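The water tower in Windton

I moved to Windton 4 years ago for work, and for the first months I did not look at the buildings at all. I looked at the bus times. Then one Monday the bus did not come, so I walked home along the old rail bed, and this is how I met the water tower. I want to write down what I have learned about it, partly for other people who walk there and partly because my notes are now in three different notebooks and I begin to lose things.

First, the size. The tower is not tall. People from Brindstead, where they have a real brick tower with a clock in it, like to say that ours is a garden shed with ambitions. It has eight sides, and each side of the base is a flat wall of red brick, laid in a pattern where every sixth row shows the short ends of the bricks. I had to learn the name for this, common bond, or American bond. In my country the short ends come much more often, and the wall looks busier. Here you see long quiet rows, and then one row that looks like a seam.

The foundation is limestone, cut rough on the outside and smooth only at the corners. You can feel the marks of the tool if you put your hand there. At the north side the stone goes up higher, almost to my shoulder, and I spent a long time asking why. The ground falls away on that side, this is all. The builders kept the brick starting at one level all the way around and let the stone do the correcting. I like this solution very much. On a new building somebody would bring a machine and make the ground flat.

Above the brick there is a wooden part, a little wider than the base, which stands out over the wall on brackets. The brackets are simple. They have one curve and one notch, and they are painted the same dark green as the window frames. One is a replacement, and you can find it easily because the curve is a bit too perfect. The boards of this upper part run vertically, with narrow strips over the joints. The tank was inside. It was taken away when the railroad stopped, and now there is only the floor with a round mark on it.

The roof is the part I love the most. It has eight faces that come together in a small cap with openings on the sides, to let the damp air out. I thought at first that it was made of slate, and I told this to several people with great confidence. It is wood shingle, gone gray. I found my mistake in the county survey, which has one paragraph about the tower and uses the words "octagonal in plan, of utilitarian character." I was a little offended for the tower. Then I looked up utilitarian in a better dictionary and was less offended.
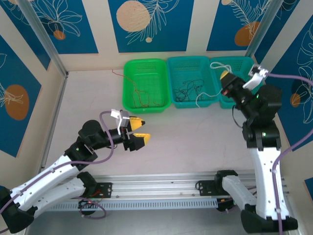 Can you go inside the tower?

Only on the open days in May, when the lower room is unlocked in the morning; the stair to the tank floor stays closed to visitors.

I went this year and the year before. The lower room is one space with the eight walls around you, and the first impression is that it is much bigger than outside. The plaster is gone except in two places near the door. In the middle stands an iron post which carries the beam of the floor above, and the beam itself is one piece of oak, still with the bark on one edge. There is a fireplace, very small. I asked what it was for, and the lady at the door explained that in winter a man had to keep a fire there so the pipe would not freeze. So it was a job, to sit in a room with eight walls and keep a pipe warm. I have had worse jobs.

The date is a problem. The county survey gives no year. The sign at the road gives a year, but the sign also says that the building has six sides, so I don't trust the sign. The best paper I have seen is a bill from the brickyard, kept in the library in Brindstead in a folder with other railroad bills. It lists 1,898 face bricks "for the tank house" and then a second delivery of 891. I tried to calculate if this is enough for the building we have today. It is not, by a large difference, even if I subtract the door and the windows. One explanation is that the face bricks were only for the outer layer, on the sides people could see from the train, and that the rest was ordinary brick from another yard. When I went back and looked, I found that the color does change. The sides toward the old track are a deeper red and have thinner joints. The back sides are more orange, and the mortar is thick, like butter on the bread of a child. I can't prove that this belongs together with the bill, but I am fairly satisfied.

The windows deserve a few words too. There are four, each in a different side, so every second wall is closed. They have a flat arch on top, made from bricks standing on end, and below is a sill of the same limestone as the foundation. The one to the west had a sash with six small panes over six. The others have newer glass, two big panes, and from far away it makes the tower look as if it has one eye open wider than the rest. If somebody has money to repair only one thing, I would ask for the sashes. The old one is the pattern, it is still there, and a carpenter could measure it in an hour.

But the money will go to the roof, and I understand this. Water comes in at two of the ridges. In the lower room you can see the stain on the boards overhead, and it was bigger this May than last May. The plan, as it was pinned on the door, is to take off the shingles on the weather side and put new ones of cedar, and to leave the rest for later. I worry how it will look, three faces yellow and five faces gray. The lady told me that cedar goes gray in a few winters if you leave it alone. I hope people will leave it alone and not start with paint.

I also want to mention the small lean-to on the east side, because it gets only bad words. It is clearly later. It has a sloping metal roof and concrete block walls, and it covers the bottom part of one of the good red walls. In the plan it is called "non-contributing addition, to be removed." Maybe this is correct. But the door of the lean-to has iron hinges that are surely older than the block, long ones with a point at the end like a leaf, and I believe they come from the original door of the tower, which today has ordinary hinges from a store. I wrote a letter about this and got a friendly answer that it will be checked. If you walk there before the work starts, please look at the hinges and write to me what you think. There is one detail I can't judge: the screw holes in the stone door frame seem to be at the right distance, roughly, but one pair was filled with mortar and I could not measure it well.

For those who want to go: from the bus station in Windton take the path behind the feed store and keep the creek on your left hand. After the second small bridge you see the cap of the roof over the trees. The light is best late in the afternoon, when the sun comes along the old track and the rough stone gets its shadows. In the morning the red side is dark and you will think I have exaggerated everything.

Next month I want to write about the depot in Brindstead, which has the same green paint and, I think, the same brackets. I have only seen it from the window of the bus until now, so I may have to correct this.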